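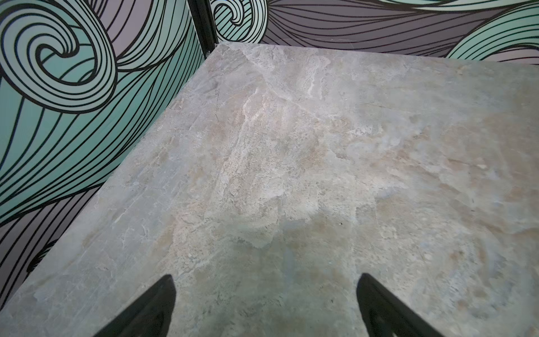 Why does my visit request for the church still show "Pending"?
The request waits until the parish office confirms the day. For the church at Gellholm this can take until the next working morning, and a request made on a feast day waits longer.

Ticket 146
Opened: 11 November 2022
Area: Church visits, Putis and Gellholm
Status: open

Problem as reported
The visitor booked the old church in Putis for the evening, with a guided look at the bell tower. The confirmation letter gave the address of the chapel in Dolbridge. The map link was also for Dolbridge. The visitor paid for 60 minutes and wants to keep the booking.

Step 1. Checked the booking record. The church name is correct, but the place code belongs to Dolbridge. Both churches have the same patron saint, and I think the code was copied by name only.
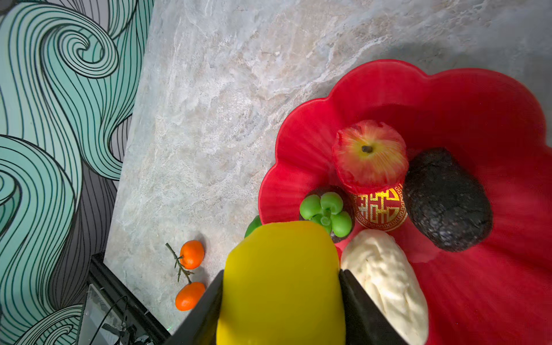 Step 2. Changed the place code by hand and sent the letter again. The address is now good. The map link did not change.

Step 3. Cleared the saved map for Putis and waited. Same result. I asked the Tanguy desk, which keeps the map list, to look at their side.
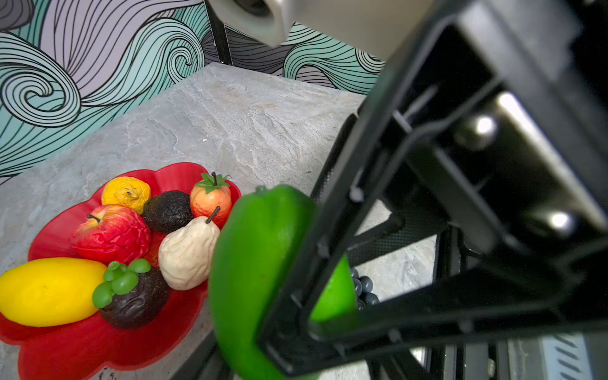
Step 4. Answer from Tanguy: their list has one entry for the two churches, made in March. They will divide it. Until then please write the road directions in the letter, maximum 500 characters.

Still to do: check the Gellholm bookings for the same mistake.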